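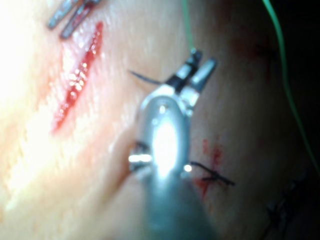
Trirodach is a set of written labels for closing a short straight cut with needle and thread. It covers 34 closures, and each closure is labeled from the first bite of the needle to the last trimmed end. The labels follow the thread, the needle and the two edges of the cut. Green thread is easy to follow against red and pink, and where it runs straight up from the jaws, with a dark curved filament lying to the left of them, the thread is labeled "strand, raised" and the filament is labeled "unclear, needle or tail" until a later moment settles it. Glare is handled the same way. If part of the surface has washed out to white, it gets no surface label at all, even when the neighboring part is easy to read.

The labels were written at Fekthorpe using Prirer, our in-house labeling tool. Prirer is not included in this release. You do not need it to read the files.

What is in the folder

closures.csv has one row per closure. The columns are closure ID, cut direction, stitch type, number of stitches, and a free text note.
spans.csv has one row per labeled stretch of time, with a start, an end, a label and a certainty mark.
thread_points.csv has hand-placed points along the visible thread. Points are in order from the needle end to the tail when that order is known. When it is not known, the order column is blank.
guide.txt is the labeling guide, known to us as the Haddad guide. Read this before you use the certainty column.
changes.txt lists corrections since the first release.

All files are UTF-8 with commas as separators. Notes that contain commas are quoted. A few older notes also contain line breaks, and some spreadsheet programs split those rows in two. Import spans.csv with a proper CSV reader if you see labels in the wrong column.

How a closure is divided

A closure is divided at the thread. A new stitch begins when the needle is first set against one edge of the cut, and it ends when the slack has been drawn through. Knots are labeled separately from stitches. Drawing the slack is part of the stitch, even when it takes longer than passing the needle. 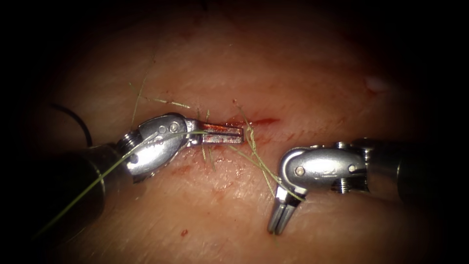 The hard boundary is between drawing slack and setting up a loop for the knot. Both can have thread running from one side of the cut to the other with a free curve in between. The rule in the guide is to wait for the wrap. If the thread goes around a jaw, the loop span starts at the moment the curve began to form. If it never goes around, the whole stretch stays under "slack." Earlier drafts of the guide put the boundary at the wrap itself, which gave very short loop spans. Those were redone in August and the old values were removed.

Setting the needle down counts as its own span if it is fully released. A needle that is only shifted to a better grip stays in the span it was in. Watch for this if you are counting handoffs, as a regrip and a handoff look much the same in spans.csv unless you also check the side column.

The two sides of the cut are called A and B. Side A is the side the needle enters on the first stitch. We tried left and right first and dropped it, as the same closure can be seen from more than one direction and the words kept getting swapped.
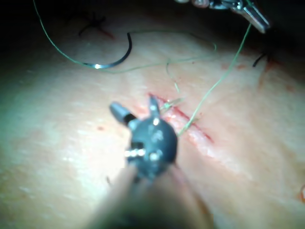

LABELS

needle, held: the needle is gripped anywhere along its curve.
needle, resting: the needle lies on the surface with nothing gripping it. The thread attached to it may still be moving.
strand, raised: thread that leaves the surface and goes up to whatever holds it.
strand, lying: thread that rests on the surface, including long loops away from the cut.
edge, touched: something is in contact with an edge of the cut. Used for pressing and for lifting.

These five labels can overlap. A needle can be resting while one part of its thread is lying and another part is raised, and in that case all three rows appear with the same start time. Please do not remove them as duplicates.

Red marks near the cut are not labeled. We tested a "smear" label and found that labelers could not agree on where one smear stopped and the next began. The free text note sometimes mentions a spot or streak where it hides the edge.

Certainty

Every span has a mark from 1 to 3. A 3 means the labeler could see it plainly. A 2 means it was partly hidden but follows from what came right before and right after. A 1 means the labeler made a choice and would accept the other one. Spans marked 1 should be left out of any timing work.

Certainty drops most often at the ends of the cut. The line gets thin there, and the tips of the jaws tend to sit right on top of it.

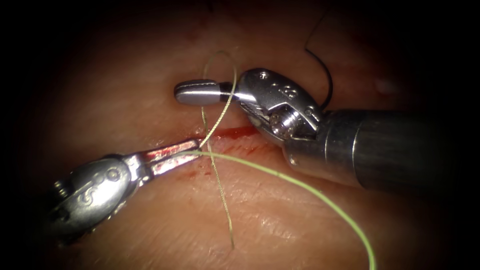 When an end of the cut is covered, its last clearly seen position is carried forward for up to 25 frames. After that, the end is marked hidden. This applies to thread_points.csv as well, where a carried point has a "c" in the last column.

Known problems

Closures 12 and 19 have no knot spans. The knots were tied but the labels were lost in a failed save, and they have not been redone.

Stitch type is missing for closure 27. The note on that row reads "simple?" and should be taken as a guess.

Thread points are sparse wherever the thread passes through shadow near the margins. Fitting a smooth curve through these gaps can give a loop that is much tighter than the real one.

Side A and side B were swapped in closure 8 before the current release. If you have an older copy of spans.csv, replace the whole file. Row IDs were renumbered at the same time, so pasting in the corrected rows will not work.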